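About Trodis

Trodis records demonstrations for robot arms. A trained operator performs a task with the arm, by hand guiding or by remote control, and we deliver the recorded motion in a form a control team can train on. The company was set up in Lidthorpe and works in two settings: on physical arms in the shop, and in simulated kitchens.

What we record

Most current work is tabletop handling in simulation. The operator steers the gripper with a handheld controller while joint positions, gripper opening and camera views are logged together. Object sets mix easy shapes with awkward ones. A loaf of bread or a bowl is simple to find and approach; a thin rack with small hooks, lying flat on veined stone, takes more care.

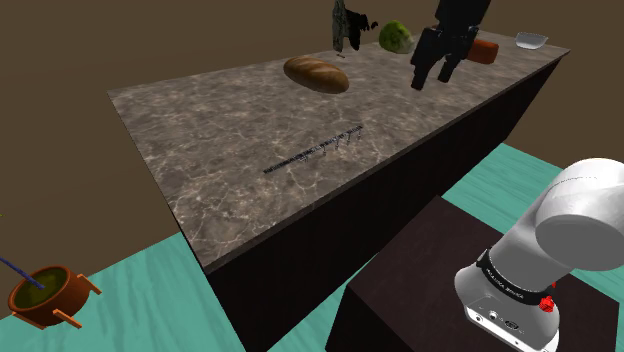 How a job runs

A standard order is 300 demonstrations of one task. Operators work in sets of 80, with a break between sets. Start positions are changed from one demonstration to the next. Each recording is replayed before delivery, and those with long pauses or collisions are removed and done again.

Hand guiding is used where contact force matters. Remote control is used for everything in simulation and for physical cells that a person should not enter.

Approach and alignment

Low, narrow objects are treated as a separate class. The operator brings the fingers down close to the surface, lines them up with the part, and only then closes. We log the approach as its own segment so that it can be trained or discarded independently of the grasp. 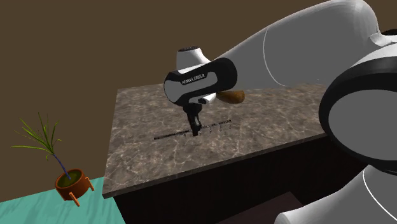

According to Itosa, the separate approach segments were the reason for placing a second order: "We had been trimming them out ourselves, and nearly always in the wrong place."

Sjöberg asked for slower descents in February, and the operator guide was changed to match.

Page updated 14 December 2025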